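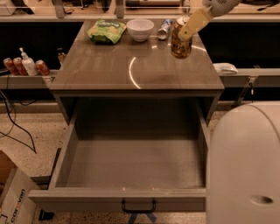 Dolta opens its furniture reuse shop in Dravstead

29/11/2024

Dolta, the household reuse charity, is delighted to announce that its new shop on Merrick Street in Dravstead is open to everyone, after a long and busy November of painting walls, putting up shelves and carrying a great many wardrobes up a rather narrow flight of stairs.

The shop takes in bedroom and living room furniture that people no longer need, gives it a good clean and whatever small repairs it calls for, and sells it on at prices that families setting up home can manage. Bedside cabinets, chests of drawers, bookcases and small tables make up most of the stock, and there is a corner for crockery, lamps and mirrors too (do have a rummage, as the best bits tend to be at the back!).

Dolta began 8 years ago in the market town of Clernovau, with one borrowed garage and a van that only started on warm mornings. It now runs three shops, Dravstead included, and this year it has found new homes for 1000 pieces of furniture that might otherwise have gone to the tip.

"We have wanted to come to Dravstead for such a long time," said a spokesperson for Dolta. "People here have been driving all the way to Clernovau with tables tied to the roof, and we are so pleased to be able to save them the trip. The welcome from our neighbours on Merrick Street has been lovely, and the bakery has kept us going with buns."

Furniture can be brought straight to the side door on Merrick Street, or collected free of charge from any address within five miles of the shop. Before handing over a cabinet or chest, please empty the drawers and pull each one out fully to check that it runs. Loose handles and scratched tops are no trouble at all, but upholstered items must still have their fire label attached.

Beginners' repair evenings will follow in the new year, covering sticking drawers, wobbly legs and tired varnish. Tools and tea are provided, and places can be booked at the counter.

Further details of collections and opening hours are available from the Dolta shop, Merrick Street, Dravstead.

ENDS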